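We use cookies to remember your settings and to count visits. By continuing to browse you accept this. Accept | Settings

4. Equipment Planning and Budget

4.1 Scope of the purchase

The budget in this section covers one automated bench for tube handling at the Doriswood laboratory. It does not cover the liquid handler, which was bought under an earlier grant and is treated here as a fixed asset. Costs fall into three groups: the arm and its controller, the end effector with its wear parts, and the bench fixtures. The first group has the largest purchase price. The second group has the largest spread between quotes, and most of the planning effort went there.

We requested quotes from two suppliers, Jivska and Lurkasano. Both were given the same task list and the same drawing of the bench. Jivska quoted the gripper as a complete unit with fingers included. Lurkasano quoted the gripper body and the fingers as separate lines, with a minimum order on the fingers. The two offers could not be compared until the finger order had been spread over the planned service period of 5 years.

4.2 Finger and fixture requirements

The task sets the requirements for the fingers. Conical graduated tubes stand upright in a rack, and the fingers must close on a smooth wall without turning the tube. Flat faces were ruled out on paper before any quote was requested. A textured inner face was specified, and the opening was to be wide enough to approach a tube without touching its neighbor.
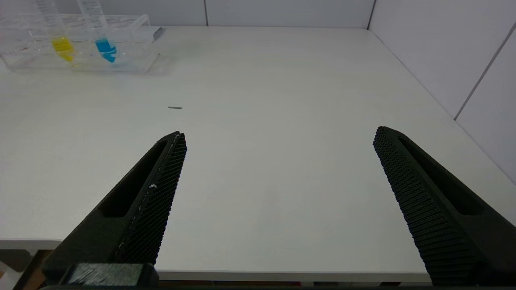
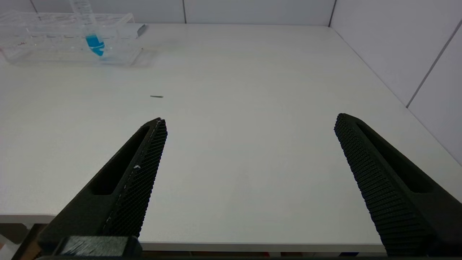
Figure 4. Black gripper fingers with textured inner faces, held apart over the white bench top, with a clear plastic tube rack toward the back left.

Textured faces hold dust and small fibers. We therefore budgeted finger pairs as consumables and not as part of the capital item. The plan assumes that a pair is replaced after 35 working days, or sooner if a tube slips during the weekly check. Cleaning with a dry brush is listed as a labor cost. Solvent cleaning was left out of the plan; neither supplier would state in writing how the face material responds to it.

Racks were budgeted as fixtures. A rack that shifts on the bench between runs costs operator time, and this time is easy to miss in a purchase request. We added a locating plate for each rack position and one spare plate per bench. The plates are made in the Doriswood workshop and are charged at the internal rate.

4.3 Cost model

The cost model, called Zulu in the project files, is a spreadsheet with one row per part and one column per quarter. Each row holds a purchase price, a replacement interval, a lead time and a storage cost. The current version has 118 rows. Labor is entered in hours and converted at the end, so that a change in pay rates does not require edits to the part rows.

Lead time proved more important than unit price for the fingers. With the Lurkasano minimum order, stock on hand covers a late delivery in every quarter of the model. With the Jivska offer, a late delivery in August leaves the bench idle for about 2 weeks, as the supplier closes its finishing line during that month. Adding one extra pair to the Jivska opening order removes the gap at small cost.

Floor space, power and network connections were already in place and are entered at zero. Disposal of worn fingers is entered under general laboratory waste.

Related items
Section 3: Task list and bench layout
Section 5: Acceptance testing
Replacement intervals for small gripper parts
Planning spare stock for shared benches

Contact | Copyright | Back to top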